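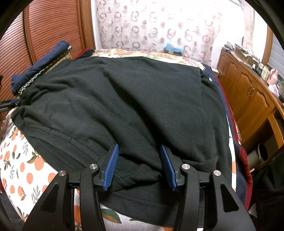
Tatiana Halás, set-up and maintenance

February 9, 2026
Filed under: Hand-held grippers > Care and adjustment

4. Checking the fingertip pads

I do this one before every folding session, and dark knits are when I'm fussiest – they shed lint like mad!

1. Open the jaws fully and let go of the trigger.
2. Brush lint out of the ridges on both blue pads with a dry toothbrush.
3. Wiggle each pad. If one shifts on its backing, snug up its screw.

Note: go easy – I've stripped one already.

Caution: keep your fingers clear of the links.

Last updated: February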